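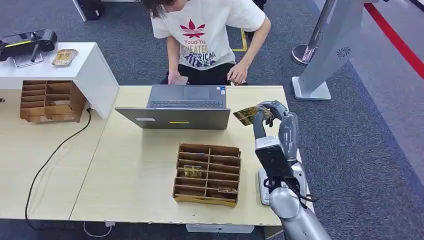 # Urkness card sorting tray

Notes for the shared room at Geraghty. Maintained by Declan Buckley.

The tray is brown corrugated cardboard with interlocking dividers, four columns by five rows. It sits on the wood-grain table, in front of the laptop. Gold-and-black patterned cards go in it, one to a compartment.

## Contents of this folder

- `layout.md`: which compartment takes which card
- `mulis.csv`: the card list, nearly 300 lines
- `room.md`: table, chairs and floor

## Setting up

1. Open the tray and press the dividers down until they sit level.
2. Leave the front flap folded under. It keeps the base square.
3. Put the laptop behind the tray with the lid tilted back.
4. Open `mulis.csv` and work from the top.

Cards that don't match a line in the list go in the Imimach envelope. Don't add new lines without asking Declan.

## Floor and chairs

The carpet is blue-grey and low-pile, with a speckled pattern that hides crumbs and bits of cardboard. Look closely before you decide it's clean. Swivel chairs with the chrome star base stay in this room. Lift them when moving them, as the round feet drag on the pile.
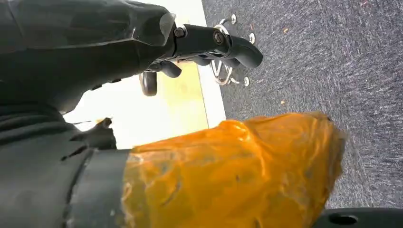

## Known problems

- Dividers in the back row work loose after 2 or 3 sessions.
- `layout.md` still uses the old column order. To be fixed by Thursday.
- Spare cardboard is kept flat behind the door. Don't bend it.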